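Flarnex Towel Lifetimes: data card

Version 5. Last edited Mar 8, 2021. Kept by Garnet MacPherson.

What it is

A table of 3,520 wash records for household towels. Each row is one towel going through one wash, with the fiber content from the care tag, the detergent dose, the dryer setting, the weight before and after, and a softness score. 3,399 rows are complete. The rest are missing a weight, and I left them in with the field blank. Please don't fill them with the column average. Two people have done that already and then written to me about their surprising results.

Why it exists

Towel advice is mostly folklore. Vinegar brings back the fluff. Fabric softener ruins absorbency. Wash new towels twice before use. Some of this may be true. I went looking for numbers behind it and found articles quoting each other. So I asked households to weigh their towels.

Where the rows come from

Two sources, and they don't agree very well.

The Etberg rows were kept by households with their own kitchen scales. Scales drift, and people round. A towel that weighs exactly the same after every wash for months was probably not weighed every time.

The Brokia rows come from a laundromat with one decent scale and one staff member writing things down. They are cleaner, but the machines are commercial and run hotter than anything at home. Don't pool the two sources without a source column in your model.

Columns

towel_id: text, unique within a source only
fiber: as printed on the tag, not tested
weave: terry, waffle, flat, unknown
color: free text, and a mess. "Teal," "aqua," and "sea green" can be the same towel on three different evenings
dose_ml: what the person says they poured
dryer: off, low, medium, high
weight_before, weight_after: grams
softness: 1 to 5, by hand feel
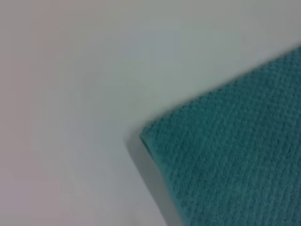
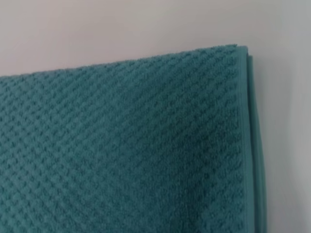
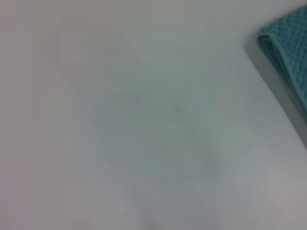 Teal cloth on a pale surface.

About the softness score

I don't trust it and neither should you. Scorers knew which towels had been treated with vinegar, and they mostly knew what was supposed to happen. When 35 towels were scored a second time by a different person, the two scores matched less often than I'd hoped. The column stays because people ask for it.

Weave is a little better. It was chosen from a short list, but "waffle" got used for anything with a raised grid, and a good many terry towels have a patterned border. If weave matters to your question, drop the unknowns and be modest about the rest.

What you can't do with it

You can't rank brands. Brand names were removed in November, after Simard asked to use the table in a buying guide. You can't say when a towel is worn out either. Rows stop when a household gets bored, and the file can't tell that apart from a towel turning into a rag.

Known problems

- Some Etberg weights are in ounces with the unit missing. The obvious ones are fixed.
- Dryer "off" covers both line drying and leaving it on the bathroom door.
- Repeat towel_id values across sources are different towels.

Corrections are welcome if they come with the row and the reason. "This seems wrong" isn't enough for me to change anything, though I may well agree.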